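Call for participants: open day with household robots at Stulik

Stulik is looking for visitors who want to spend a half day with our robots in May and help us to make the demonstrations better. You do not need any technical knowledge. We are in particular interested in people who keep a home, have small children, or take care of an older relative, but everybody over 18 can apply.

Where and when

The open day takes place in our demonstration hall on Griltby Street, in the Melnychuk building, second floor. There is an elevator. We will have a morning group and an afternoon group, and each group has 26 places. Please tell us in your application which group you prefer. The exact day in May will be sent to all accepted participants by e-mail.

What you will see

The main part of the visit is the work of our humanoid robot in a room furnished like a small apartment. The task of this season is the shoe rack. It sounds simple, but slippers and slides have different shapes and they stand close together, and the hand must come to the lower shelf without touching the upper one. You will stand behind the yellow line together with the operator and you can follow on a screen what the robot has in front of it.

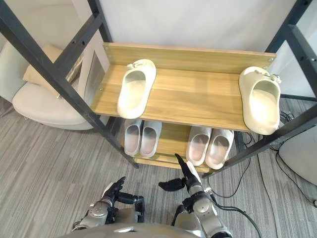

What we ask from you

1. Come 15 minutes before your group starts, for the safety talk. Without the talk we cannot let you in the hall.
2. Watch three demonstrations and fill in a short form after each one. The forms are in English, and a large print version is available.
3. Take part in a group conversation at the end. We would like to hear what looked useful to you, what looked strange, and which work at home you would never give to a robot.
4. If you wish, bring one pair of your own indoor shoes, clean please. The operator will choose a few pairs for the last demonstration - we can not promise that yours will be among them.

What you receive

Each participant gets a gift card of 200 crowns from Bralloreo, our partner for this event, and lunch or coffee depending on the group. Travel costs are not paid.

Good to know

The hall has carpet and there are cables on the floor, so please wear flat shoes. The robot's motors make some noise. Photos are allowed in the first demonstration only.

How to apply

Write a few sentences about yourself and your household to Ivan Stetsiuk, visitor program, Stulik, or leave them at the reception in room 164. Applications are open until 07/04/2020. We answer every application, also when the groups are already full - in this case we can put you on the list for the next visit.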